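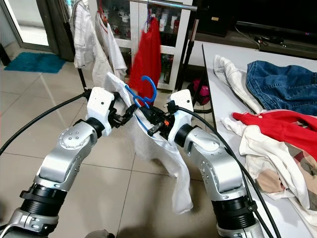
Gunhild Þórarinsdóttir foi a primeira a escrever depois do boletim anterior, e queria saber por que razão insistimos tanto em roupa quando há tarefas bem mais simples para ensinar a dois braços. Uma caixa, dizia ela, tem sempre a mesma forma de manhã e à tarde, e uma camisa nem sequer tem a mesma forma de um segundo para o outro.

Tem toda a razão, Gunhild, e é por isso mesmo que gostamos tanto deste trabalho! Enfiar um cabide azul pelo decote de uma peça branca tão fina que deixa passar um pouco de luz parece coisa de dois segundos para quem o faz em casa a pensar no jantar, mas para um par de garras é um pequeno quebra-cabeças: as duas têm de segurar tecido e plástico ao mesmo tempo, o pano cai numa dobra comprida que esconde o resto da peça, e qualquer puxão a mais de um lado tem de ser compensado do outro.

Prometemos contar como correu a segunda fase do projeto Flirkach, e aqui vai, com as desculpas do costume pela extensão. Partimos de cerca de 2.000 demonstrações teleoperadas, todas com os dois braços, em divisões mobiliadas como as de qualquer casa (com estendal, mesa cheia de roupa, cabos pelo meio, o que houver). Depois de uma revisão paciente, que ocupou a Lucie Fehr durante boa parte de agosto, ficaram 1.138. As outras saíram quase todas pelo mesmo motivo: a pessoa que comandava os braços hesitava a meio, largava a gola e voltava a pegar, e a política aprendia a hesitar também, com uma fidelidade que nos deu que pensar.

A novidade do método, a que chamamos Drakex, está na maneira de cortar as demonstrações. Antes treinávamos com a sequência inteira, do pegar na peça até a pendurar. Agora cada sequência é dividida nos momentos em que muda o contacto, ou seja, quando uma garra passa a segurar o cabide além do tecido, ou quando o ombro do cabide entra de um dos lados do decote. O modelo recebe as imagens da câmara da cabeça e a posição das juntas, e prevê o bloco de movimentos até à mudança seguinte. Se o contacto esperado não acontece, volta ao início desse bloco e tenta de novo, sem recomeçar tudo.

Nos ensaios com peças que não tinham entrado no treino, a versão nova completou 8 tentativas em 10, e a antiga tinha ficado pelas 5. São poucas tentativas, bem sabemos, e a equipa de Birkcombe vai repetir tudo com mais calma antes de escrevermos o artigo. As falhas que restam são quase sempre nos tecidos leves, que colam à garra e seguem atrás dela quando já deviam ter ficado no cabide. As gangas, mais pesadas e mais teimosas, portam-se surpreendentemente bem.

Fica ainda por resolver a questão dos botões, que a Lucie quer atacar já e que eu, confesso, preferia deixar para depois das camisolas. Quem quiser os dados revistos pode pedi-los ao grupo Smits, que trata do arquivo e responde depressa. E continuem a escrever-nos, por favor, que estas cartas dão-nos muito alento e às vezes uma boa ideia para a semana seguinte.

14 partilhas
6 comentários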